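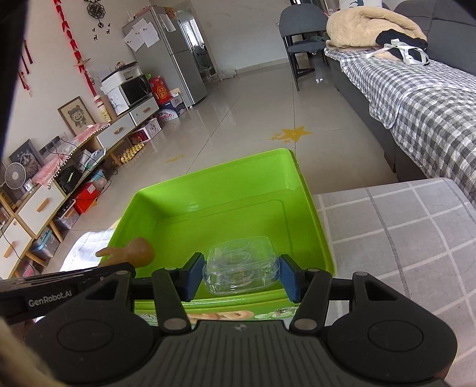 Unit 4: Sorting Small Toys in a Living Room

Home | Modules | Handouts | Contact

Monday, June 1, 2020
Wenness Home Organisation Course, teaching office

4.1 Containers. Two sizes are used. The outer container is an open lime-green plastic box, reused, with its printed food label left on. The inner container is a small clear box with a lid. Contents can be checked without opening it.

4.2 Order of work. Place the outer box on or beside the sofa, within reach of the toys. Lift out lidded boxes first. Allow 15 minutes for this stage and 20 for loose pieces.

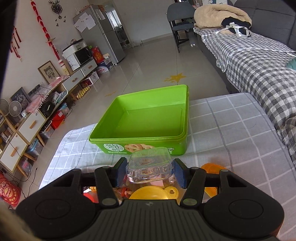
Loose pieces are grouped by use before colour. Lids are matched to their bases before anything is stored; unmatched lids go in a separate bag and are reviewed in December.

4.3 Exercise. Draw up a sorting plan for a mixed load of 90 pieces. State the number of inner boxes required. Maximum 490 words.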